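Cutting the grocery bill without a spreadsheet

2019-12-19

Back in November I looked at what we had spent on food over the past month and the total came to 740 dollars. That is for two adults and a cat, and the cat's food is in there too. We don't eat out much, so I couldn't blame restaurants. It was all groceries, and a good part of it had gone bad in the fridge.

I had tried a budget app once before and quit after nine days. I don't like typing in receipts. So this time I picked a few changes I could make without writing anything down.

The first was where I shop. I had been going to the Collau on the way home from work, usually hungry, three or four times a week. Each trip was small and each one cost more than I meant it to. Now I go to Rernlow once a week with a list and eat something before I leave the house. Rernlow is farther away and the parking lot is bad, but the prices on basics are lower and there is no hot food counter by the door.

The second was cash. I take out 12 tens at the start of the week and that is the food money. If there is some left, it rolls over. The first week I ran out two days early and we ate rice and eggs. The second week was better. By the third I had stopped putting things in the cart just to see if we would like them.

The third change was dinner. I used to plan seven dinners a week and cook four of them, and the ingredients for the other three sat in the drawer until they turned soft. Now I plan four. One night is leftovers, one night is whatever is in the freezer, and one night is noodles.

Noodle night has turned out to be the one everybody looks forward to. I buy the dried kind in the big Virklow bag, boil them, and toss them in a pan with oil, garlic, soy sauce and any vegetable that needs using up. Half a cabbage lasts us two of these meals. It takes less time than driving to pick something up, and there is usually enough for lunch the next day. 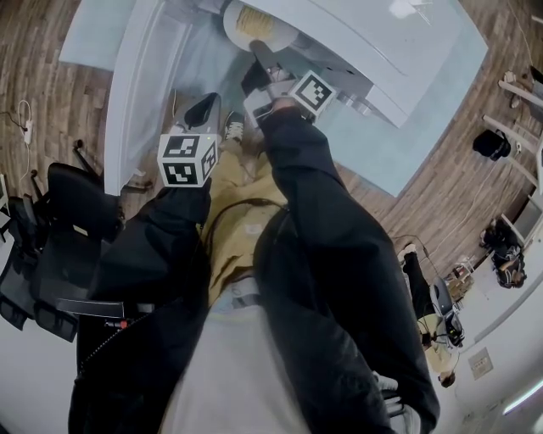 Lunch was the other leak. I was buying it at work most days, and a sandwich and a drink downstairs had crept up to the point where a week of them came to 44 dollars. I didn't count that as groceries, so it wasn't even part of the number that scared me. I pack lunch four days out of five now. The fifth day I buy something and don't feel bad about it.

A few things I tried and dropped. Coupons took too much time for what they saved, and most of them were for snacks. Buying meat in bulk only works if you have a chest freezer, and we don't. Store brand coffee was a mistake and I went back to Adamczyk after one can. I would sooner give up dessert.

I also stopped keeping a backup of everything. We had four jars of mustard. I now buy the next one when the open one is close to empty, and the pantry shelf has room on it again, so I can see what is there before I make the list.

So far the weekly spending is lower by 40 dollars, some weeks a bit more. December will be harder with family coming and all the baking, and I'm going to allow extra cash for it. I'd like to get through January before I change anything else. The next thing on my mind is the phone bill, but I need to find the contract first, and I think it's in a box in the hall closet.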